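Gunham Takagi Quartet

The Gunham Takagi Quartet was a chamber jazz group formed in the lake town of Flurkau. It took its name from the two streets that met outside its rehearsal room. Its repertoire combined written parts for clarinet and cello with improvised sections for piano and drums.

The group made two studio albums, both for the Cikel label. The first, recorded in July in a converted grain store, consists mainly of dance tunes from a 1922 songbook, reharmonized by pianist Atif Zaidi. The drums are played with brushes throughout.

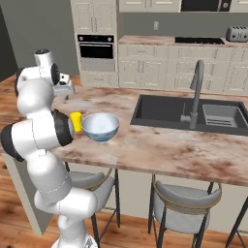
The second album contains only original pieces and is longer by almost a full LP side. Zaidi wrote the suite that opens it; the remaining tracks are credited to the group. It was issued under catalog number 2564 and has not been reissued on CD. Later pressings omit the cello solo from the closing track.

The quartet disbanded after its cellist moved abroad. Zaidi continued to perform the suite in a version for solo piano.

Comments

marl_k: The clarinet is a bass clarinet on the second record. Should be corrected.

Oddmeter: Does anyone have the sleeve notes? My copy came without the insert.

marl_k: I have them, will type them up.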